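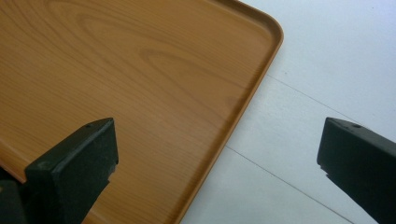 ## Week 6: the Bavov hand-held gripper kit

A few of you asked on Friday whether the kit is worth buying for your own projects, so here's my honest take after two weeks of living with it. Mawuli Ansah lent us ours from the Visitz lab (thanks, Mawuli!), and yes, you'll all get a turn.

What I like: the fingers. They're matte and a bit rough, they open nice and wide, and swapping them takes me about 2 minutes, swearing included. The trigger has a good light feel too, though Irja Turunen reckons it's too light and she's used far more of these than I have.

What I don't like: the software. Riravstead's recorder drops your session name if you rename it mid-run - save first, please! The manual has this on the very last page, which is a funny spot for it.

**Trays, for your lab sheet**

- Come in at the long side before you try a corner. Rounded corners are harder.
- One finger over the tray, one outside the rim, then close.
- Pale glossy floors can wash out. Check your exposure.
- Note your grip width every time, even when you miss.

Read the Kwofie chapter on rim grasps before the next prac. Bring your own laptop and charger, the ones in the lab are ancient.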